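Lurkby households will have a separate textile collection from October, after the district's waste contractor, Drotimo, confirmed the terms of a revised service.

Residents will be able to leave clothing, curtains and table linen in a marked sack beside the paper bin. Items should be clean and dry. Duvets, pillows and carpet are excluded and must still be taken to the Negash Road depot.

The trial covered 327 homes over nine weeks. Wubit Derese, who manages the contract, said over 40 per cent of the material received was fit for resale. The remainder was graded by fibre and sent for shredding.

"Cotton and linen are straightforward," she said. "Mixed fibres take longer to sort, and coated cloths – the wipe-clean type – cannot go through the same line."
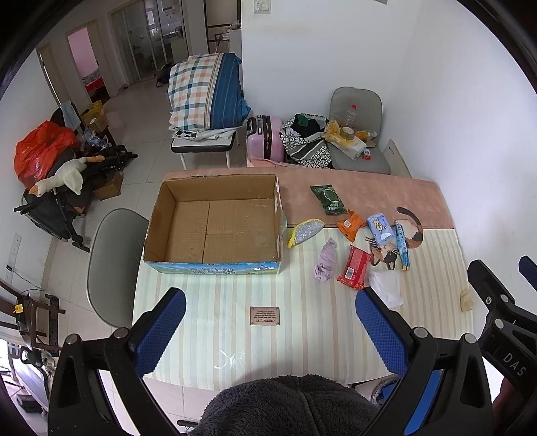 ## Collection times

Sacks must be out by 7 am. Crews will follow the existing paper route, and missed sacks can be reported by telephone until 4 pm on the same day.

A further 761 homes on the Zarketti estate will join once access for the larger vehicle has been agreed. Gianni Benedetti, for the estate's managers, said two parking bays would need to be moved.

Replacement sacks are available from the library desk.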